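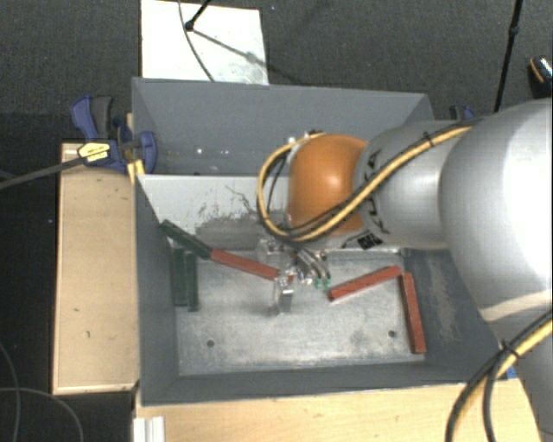
Grastbridge launches the Vukis, a clip-on light for people who paddle after dark

30 April 2021

Hi, I'm Wanda Walczak, and I started Grastbridge after one too many night paddles with a head torch sliding down over my eyes. Today I get to tell you about the Vukis, our first light made for kayaks, canoes and stand-up boards, and I'm pretty chuffed!

The Vukis weighs 115 grams and clips onto a deck line or a life jacket strap, whichever you've got handy. It runs for 8 hours on the low setting, and you can change modes with cold, wet fingers (I've done it in neoprene gloves, swearing only a little). There's a red mode too, for when you're pulling up at camp and don't want to blind your mates.

Ryota Nakajima drew up the clip – version 61, he tells me – and in February we sent early lights out to paddling clubs. We got over 594 comments back. Most were about colour, so it now comes in yellow or grey.

"I left mine on the boat for a whole river trip and forgot it was there until the sun went down," says Aniela Żak, one of our test paddlers. "Then I was very glad of it."

The Vukis is on sale now from our website and from Kwiatkowski paddle shops. A floating tether called the Nullon is sold separately, and I'd grab one if you're as clumsy as I am.

For review lights, photos or a chat, please get in touch with Mudassar Farooqui at the Grastbridge media desk.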